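Section 4: Checking the wrist camera and fingers before a session

This section is for members of the Clarkirham student robotics club who use the Prevari arm with the Rilex two-finger gripper. Carry it out at the start of every session and again after any change of fingers. Section 3 (power and emergency stop) must be finished first.

The wrist camera view should have both fingers coming up from the bottom edge, clear of each other, when the gripper is open.

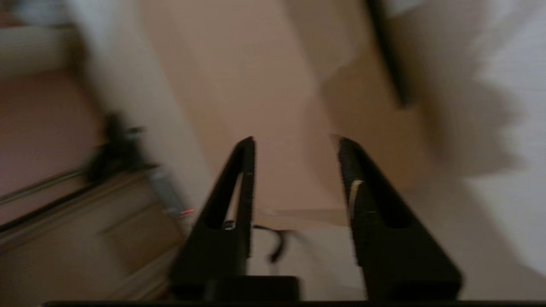 Gripper open, seen from the wrist camera. 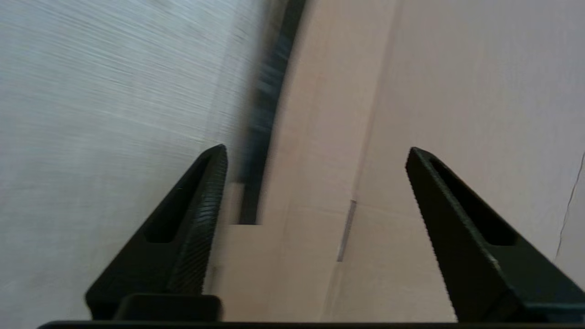 4.1 Before you start

Two members are needed. One sits at the control desk and keeps a hand near the stop button. The other works at the arm. Agree who is doing which before the power goes on, and do not swap during the check.

You will need:
the 2.5 mm hex key from the Krajewska tool roll
a dry lint-free cloth
the test block
the session log

CAUTION: Keep hands outside the marked area whenever the arm is enabled. The fingers close with enough force to bruise.

4.2 Fitting the fingers

1. Press the stop button. Check that the status line on the desk screen reads DISABLED.
2. Wipe both mounting faces with the cloth. Dust under a finger will tilt it.
3. Offer up the left finger with the ridged side facing inwards. Start both screws by hand.
4. Do the same with the right finger.
5. Tighten the screws a little at a time, going from one to the other. Stop when the key begins to resist. The threads are cut straight into the carriage and strip easily.
6. Push each finger sideways with a thumb. There should be no play at the base. A small amount of bend at the tip is normal.

NOTE: Fingers are kept in matched pairs. If one is cracked, put both in the repairs box and fit the next pair.

4.3 Opening and closing

1. Release the stop button and enable the arm from the desk.
2. Send the command OPEN. Wait for the position reading to settle.
3. Send the command CLOSE with the force setting at 20. The tips should meet along the ridged part.
4. If the tips cross or one passes in front of the other, press stop and go back to 4.2, step 2.
5. Open again, place the test block on its mat, and run the script grip_test. The script picks up and puts down the block 4 times.
6. Write the result in the log. A single drop is a fail. Do not repeat the script until it passes – find the loose part first.

4.4 Camera check

1. Start the viewer at the desk. Leave exposure on the club preset.
2. With the arm still, read a line of small print held a hand's width beyond the fingertips. If the print cannot be read, clean the lens with the cloth and try again.
3. Run the slow sweep. The background will smear while the wrist is turning. The fingers should keep the same place in the picture from beginning to end.
4. If the fingers shift in the picture during the sweep, the camera bracket is loose. Disable the arm and tighten the bracket before going on.
5. Save one still with the gripper fully open. Name it with the session number and the word OPEN, for instance 286_OPEN.

NOTE: The sweep is also the time to watch the cable along the forearm. It must not pull tight at either end of the movement. If it does, free it from the last clip and leave a longer loop.

CAUTION: Do not run the fast sweep with members inside the marked area, even if the arm has already passed the slow one.

4.5 Faults

Viewer opens but the picture is black: the camera lead is out at the wrist. Disable the arm, push the lead fully home and restart the viewer.

Picture freezes during the sweep: the lead is in the wrong socket on the desk hub. Use the socket with the yellow mark.

Fingers open on one side only: a finger is catching on its mounting screw. Repeat 4.2 from step 3.

Position reading drifts with the gripper at rest: run the zero command, then repeat 4.3. If the drift comes back, stop work and enter it in the log as a held fault. The arm stays off until the fault has been signed out.

4.6 Log entry

Enter the session number, the finger pair number, the grip_test result and the initials of both members. Sessions from January onwards go in the new log, which has a separate column for the camera bracket.

Continue with Section 5, Recording a practice run.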